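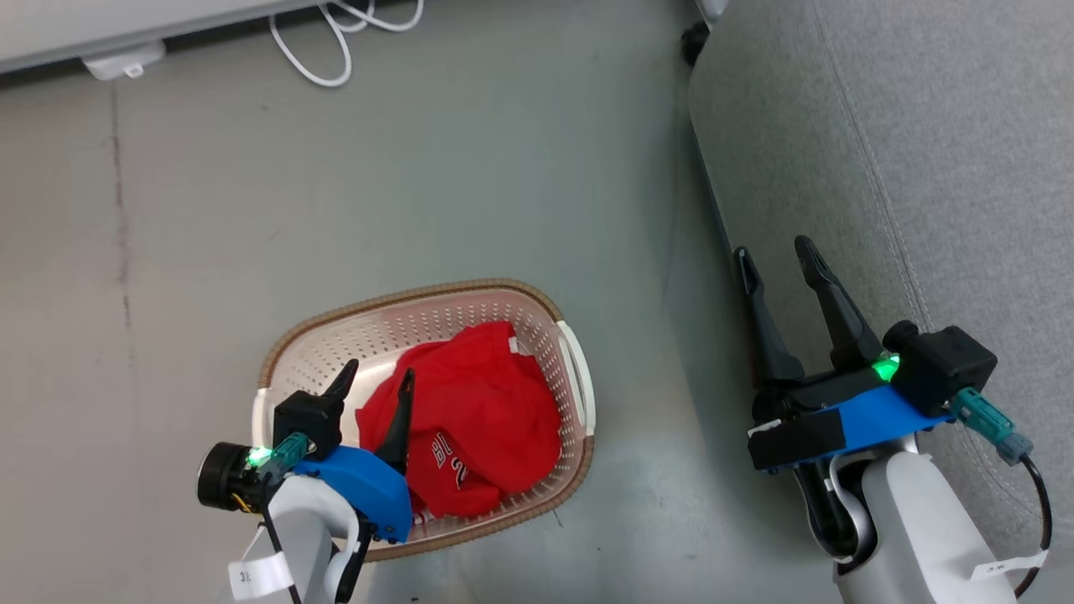
*Words by Ayantu Tesfamariam*

The fault that cost the Lillton workshop most of a spring began with laundry. A red garment, a basket, two arms with blue grippers – you could hardly think up a gentler job, and for weeks the pair had been doing it at Dravero without any fuss at all.

Then one Monday the right arm closed on a sleeve and wouldn't let go. The software said the fingers were open. They were shut tight, and the arm went on lifting until the basket came up with it and the whole lot tipped over. Tomás Egan, who was sitting 7 feet away with his coffee, hit the stop button and then (he tells me this a bit sheepishly) sat back down and finished the cup before he trusted his hands.

The logs ran to 2952 lifts, and he read them over many evenings with the radio on. In 25 of them the finger reading had frozen for a moment, always while the wrist was turning. A cable was being pinched, ever so slightly, at the far end of the twist.

They've rerouted it now, with a good deal more slack, and a frozen reading stops both arms at once. Egan still checks the cables by hand every morning, and he's still a little wary of sleeves.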